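Jistby hand gripper kit: read me first

I put this card together for anyone buying the Jistby kit, or borrowing mine. You get 2 hand-held grippers, the Flidach recording software and a small bag of spares. It's all for showing a robot how to handle laundry without owning the robot yet (lovely, as my budget won't stretch to an arm!).
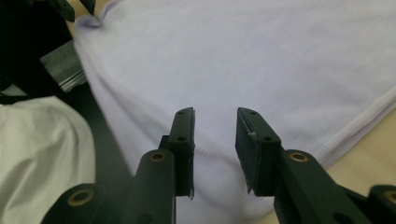
Does the kit work with thin fabric?
It copes well with T-shirts, as long as you close the fingers slowly and let the cloth bunch up a bit first.

Setting up took me around 7 minutes once I'd found the right cable. Clear the table, start Flidach, then open and close each gripper fully so it learns the range.

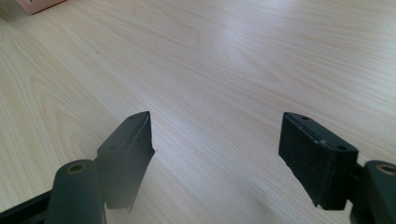

I do that again after every break – the readings drift a little, and Sutter, who sell the kit, say a fix is coming in December. Their replies are quick and friendly, by the way.

Spare finger plates come in packs of 4. I'd buy a pack straight off.
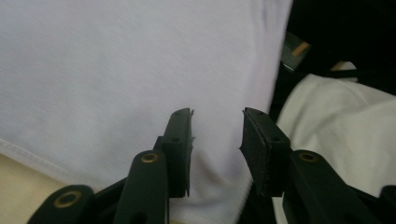

Fingers at the lavender cloth, white cloth to the right.

For a table layout I copied the one in the Jirkeck guide and left plenty of elbow room, which matters more than I'd expected with a gripper in each hand. 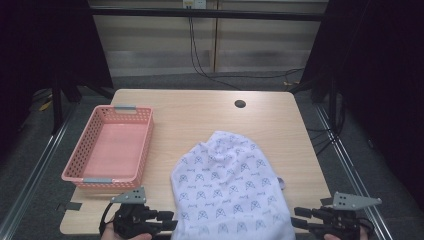
Table with pink basket and patterned white cloth, both grippers in hand.

Known niggles: cables too short, manual only as a PDF.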